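3.2 Gripper upkeep on the Boswood cell

The Boswood cell at Grarnitz has two arms fixed at one side of a white table, and most of its upkeep concerns the fingers. We were delighted by how far a simple routine could take us. Fingertips are checked every 300 folds, and the camera offsets are reset after each finger change.
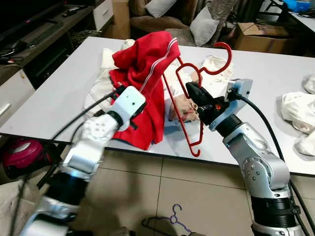 Cable routing took us longer than any other part of the set-up. Each arm needs enough slack to reach across its partner, yet a loose loop can sweep the garment off the table. We let the cable run back down the outside of the right arm, which leaves the black gripper free to hold the hanger upright beside the red garment (Figure 4). It is a lovely, cheap fix – and it lasted for all 2,241 trials. 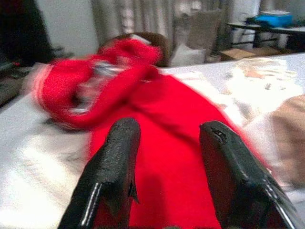

Figure 4. Hanger handling, and wrist view of the fingers over red cloth. Source: Sukus project, Ndlovu Laboratory.

Coating wear is easy to spot from the wrist camera. A chipped flap on the side of one finger, or a short split near the tip, is logged and the pair is swapped together. We changed 33 pairs in all, the last of them in November.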